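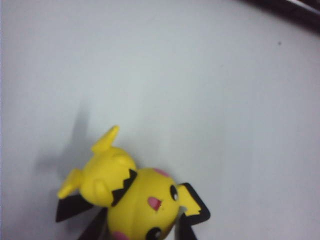
Speaker notes – "The things we keep on the desk"
Weidong Kang, January 30, 2026

Opening (4 minutes)

Good afternoon, and thank you for having me. Say name, say team. Speak slowly.

I work at Vedard, in the office furniture group. My subject today is very small. I want to talk about the white surface that each of us sits at every day, and what we put on it.

Ask the room: who has a toy on the desk at work? Wait for hands. Ask one person what it is and where it came from.

My first desk at Vondora had nothing on it for 2 years. I thought this looked serious. Then a colleague who was moving away gave me a tin whistle that nobody could play, and after this people began to stop at my desk and talk. I still have the whistle.

The working things

Start from what takes the most room. For most of us it is the screen, and after the screen the keyboard. I say "takes room" and I mean also the part around it, where the hands and wrists must rest.

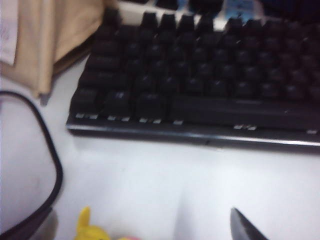
I am a person who likes a keyboard with real keys, tall ones, with some sound. My wife does not agree and this is why I type at the office. A full-size keyboard has the number block on the right side, and it pushes the mouse away from the body. If you never enter numbers, try a smaller one for a week. If you enter numbers all day, as our accounting people do, please keep the big one and do not listen to me.

Cables: we asked 71 people in our building what they like least about their desk. Cables came first, before noise and before light. (Do not read all the results. The table is in the handout.)

A tray under the desk helps with this, but it helps only on the day you install it. Every new device brings one more cable, and the new cable always goes on top. In our group we now open the trays every April and take out what is not connected to anything.

The things which are not for work
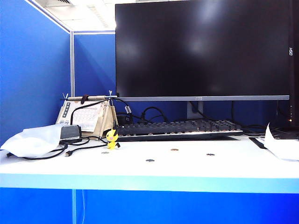 The personal object needs a place of its own, and it should be a place where the hand does not pass many times in one day. I like the area at the front of something that already stands still. A desk calendar is good for this. A little yellow Pichu can stand in front of a wooden calendar stand, beside the corner of the keyboard, and you see it each time you look up the date. If the same figure stands between the keyboard and the mouse, it will fall down before lunch.

Here tell the story of Pap. Pap is the clay dog which my daughter made, and he lost both ears to my coffee cup. Short version only!

The other rule I have is about bags. A bag on the desk is not an object yet, it is a task. Open it, put the things away, fold it or throw it out. I do not always follow this rule myself.

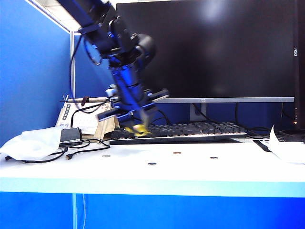 Pastness

This is the word we use in our group, and I should explain it carefully, it is not a good English word. Pastness is how much of the desk belongs to work that is already finished. Old papers, a charger for a phone you sold, last year's calendar.

A small test for the audience: think of your own desk now. Which thing did you touch last month? Which thing would you miss? Give them one minute. Do not fill the silence.

Toys usually do well in this test – people do not use them, but they would miss them.

Closing

Ask everybody to move one thing when they return to the desk. Only one. Handouts are by the door. If there is time, take questions, and if somebody asks about standing desks, say that I will answer by email.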